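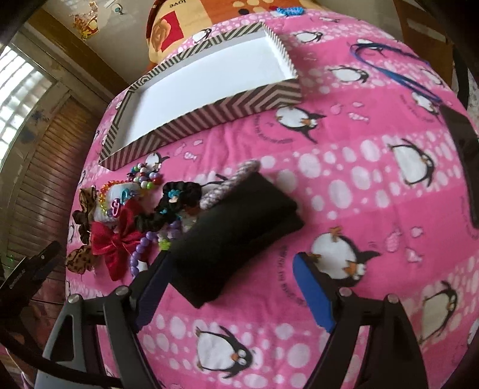
4. Construction and Use of the Hand Tool

Figure 2. The Holten tool closing on a folded black fabric item on a fleece blanket. The inner pads differ in colour between the fingers. Hair accessories and beads lie to the left of the item, below an upturned box lid.

4.1 Build

The tool described in this section was built in the shared workshop at Ukberg, using the bench and hand tools available to all members and no machine that had to be booked outside normal opening. We refer to it as the Holten tool, to separate it from the earlier Pinto tool described in Section 3. It has 2 fingers, driven together by a single trigger under the operator's hand. There is no motor. The operator supplies the closing force, and a return spring in the housing opens the fingers when the trigger is released.

Each finger is an open, cut-out frame with a pad on its inner face. Screws at the joints, visible on both fingers in Figure 2, allow a finger to be taken off without opening the housing. This was a direct response to the Pinto tool, in which the joints were glued and a damaged finger meant a full rebuild. The joint screws are tightened until side play can no longer be felt, then backed off slightly so that the finger swings freely. We found no better rule. A torque driver was tried and gave readings that changed with the order in which the joints were done up.

The pads are treated as consumable parts. A pad is replaced when its surface has begun to tear or when its edge lifts from the finger. Colour was not controlled during the build and was recorded separately for each finger, so that it could be checked as a possible cue in training (Section 6.2).

The camera is fixed to the tool and looks forward along the fingers. It records at 30 frames per second. Both fingertips remain in view over the full range of travel, and the opening between them is recovered from the video alone. We left out a position sensor on the trigger linkage. One had been fitted to the Pinto tool, and its cable was the most common cause of a lost recording.

4.2 Work surface and objects

Recordings were made in homes as well as at Ukberg. Surfaces were used as they were found, apart from the removal of anything sharp or breakable. The blanket in Figure 2 is a hard case for the method in two respects. It gives under load, so that the height of the surface below the fingertips depends on how firmly the operator presses. It also carries a dense repeating pattern of penguins on pink bands, and a repeating pattern can produce false matches when the motion of the camera is estimated from the image.

Soft objects made up the larger part of the set. The folded fabric item in the figure has a thick grey and pink knitted strap at its upper end, and objects of this sort raise the question of what counts as the object's extent. For grasp labelling we marked the main body only. Straps, cords and ties were given a separate label, which the policy receives but is not trained to predict. A strap can settle well away from the body it is fixed to, and early labels that enclosed both gave a centre point lying on bare fabric.

Small items in a heap were labelled one at a time where their outlines could be followed, and as a single group where they could not. Loops of beads nearly always fell into the second class. Bows were easier — the knot gives a fixed point even where the loops are folded under. Annotators were told to leave an item unlabelled if they disagreed on whether it was one thing or two.

4.3 Recording procedure

The operator holds the tool in one hand and works at a normal pace. Each recording begins with the fingers fully open and away from any object. The operator then approaches, closes, moves the item to the place given in the task sheet and opens the fingers again. The free hand may steady the surface but may not touch the item. Recordings in which it did so were removed.

Before each session the fingers are opened and closed slowly against the end stops. This gives the two limits from which the opening is scaled. The step is short, but it has to be repeated whenever a pad or a finger is changed, as pad thickness moves the closed limit. In the first sessions it was left out after pad changes, and the openings from those sessions were corrected by hand.

The set collected with the Holten tool contains 667 recordings after removal of those that broke the rules above. A further set made with the Borum arm, using the same finger pattern, is reported in Section 5 and is not counted here.

4.4 Limits of the build

The main weakness is the lack of any direct measure of force. Finger opening is a fair substitute on a stiff object, where the fingers stop on contact, and a poor one on folded cloth, where they go on closing as the layers are squeezed together. Two operators may therefore show the same opening while gripping with quite different effort. We considered placing a thin sensor behind each pad and decided against it for this build, as the pads could then no longer be changed at the bench in the way described in Section 4.1.

A second weakness is wear at the joints. Play returns with use and shows in the video as a small sideways shift of the fingertip at the moment of contact. It can be removed by tightening the screws, but only until the holes themselves have worn. The fingers were checked for this at the start of each session and replaced where tightening had no effect. Drawings of the finger, the housing and the camera mount are kept with the Ukberg workshop files in the revision dated 2020-11-01, and the parts used for the recordings reported here follow that revision.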